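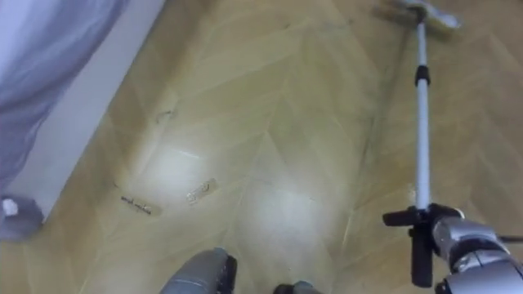 Photo: Mokbridge

The floor stack at Mokbridge began as a mapping tool. It was never meant to hold a mop, says the engineer who leads the work, and parts of the code still show it.

"We had a good planner for driving and a good planner for arms," the engineer says. "What we didn't have was anything that knew the arm was holding a long stick with a head on the end."

The first version treated the tool as a fixed extension of the wrist. That held up in simulation. With a telescoping pole, the length can change between jobs, and the planner would carry on with the old number. The current release, called Herner, estimates where the head is from the camera each time a stroke starts, then corrects the arm model before moving.

"It's four parameters," the engineer says. "Length, two angles, and how far the thing has slipped in the grip. We fit them and go."

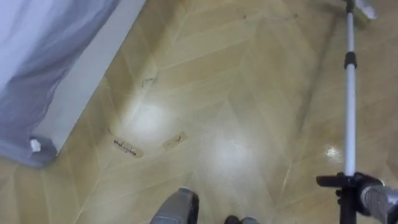

The long white pole, held in the right gripper.

Perception was the slower job. The team's debris detector, Cestier, was trained on matte floors, and its scores dropped once it met a glossy one.

"Glare was the whole problem for three months," the engineer says. "A bright patch moves when the robot moves. Dirt stays put. So now we project each detection onto the floor plane and ask if it's still there from the next viewpoint."

Detections that survive two viewpoints go into the map. The rest are dropped without a log entry, a choice the engineer now regrets. A replay tool that keeps them is due in September.
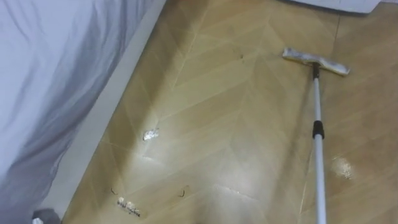

Coverage planning comes after the map is settled. The planner, Pešek, lays strokes over the open floor and gives each one a cost for time, reach and the risk of touching something. Edges get their own rules. Where a sheet hangs down beside a white baseboard, the head has to come in close to the board without catching cloth, and the cost of a stroke goes up quickly in the last stretch. "Cloth is a soft obstacle with a hard penalty," the engineer says. "I'd take a missed strip over a dragged sheet."

Asked what still fails, the engineer names force control. The wrist sensor reads the pole's flex along with contact at the head, and separating the two takes a filter that adds delay. On short strokes the delay doesn't matter. On long ones the head can lift before the controller catches up.

The team is testing a slower stroke with a stiffer arm setting. "It's dull work," the engineer says. "Change one gain, run it again, read the plots."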